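Re: [teleop-list] Which tasks first?

Hilkka Laitinen wrote:
> Do you start people on the button or the cubes? Ours rush everything.

Hi Hilkka,

Lovely to hear from you! We start with the button – it's forgiving, and people get a feel for the hand controller before they have to grasp anything. All from the wrist view in our simulator:
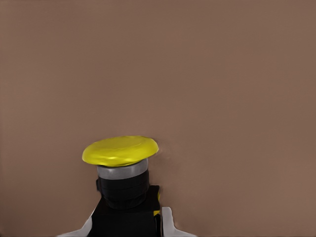
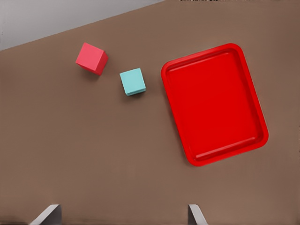
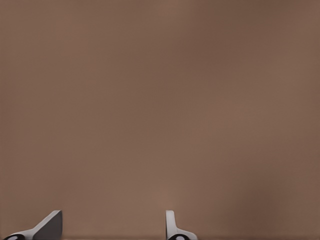
What we ask of newcomers
Up to 100 demos each, with a stretch every 5 or so. Go slowly near the table, please!

Warmly,
Eino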